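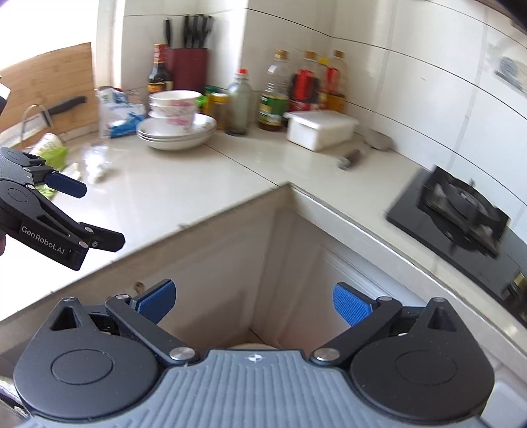
Young-sook Min has cooked in the same kitchen for 20 years, and until last April she had never moved the bottles.

"They stood by the stove because my mother-in-law put them there," she said. "I reached across a hot pan for soy sauce every night."

Now the sauces and the cooking oil stand together against the tile, near the knife block. Min, who teaches a home cooking class at the Mostell community center, said she kept only what she opens every week. The rest went into a closet in the hall.

The corner cabinet took longer. Min emptied it over 4 evenings and found 11 lids that fit nothing.

"A corner is where things go to get lost," she said. "I keep big, round things in there now. Small things I don't allow."

She leaves a few plates and bowls out on the counter — the ones her family eats from — and does not put them away between meals. The cutting board stays upright against the wall so it can dry on both sides.

Asked what she would change next, Min said the knives.

"I use two of them. My sister gave me the block, so it stays."

Her next class starts 1/26/23 and has room for eight people.

Comments

Udach: Does she ever wipe behind the bottles? Mine get so sticky.

Wi: I took the class last year. She does, on Sundays.

Usier: Eleven lids is nothing. Come see my house.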